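Ticket 873 — Arm stops on foil packets, front section of bin
Site: Arkora, cell 4
Opened by: Josefina Núñez
Assigned to: Slamet Sopacua
Status: Open

Fault
Arm goes into protective stop on the way down to a foil packet. Clears on reset, then does it again. 21 stops since the start of May, all near the right wall.

Checked so far
09:40 Wrist cables reseated. No change.
10:15 Payload setting was wrong after the gripper swap. Corrected, still stops.
11:05 Slowed the approach. Fewer stops — not gone.
13:30 Ran again with four items in the front section. Gripper just above the foil, right wall close behind it.

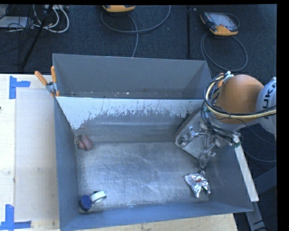
Next steps
1. Slamet to re-teach the bin wall position.
2. Leave foil out of the pick list until that's done.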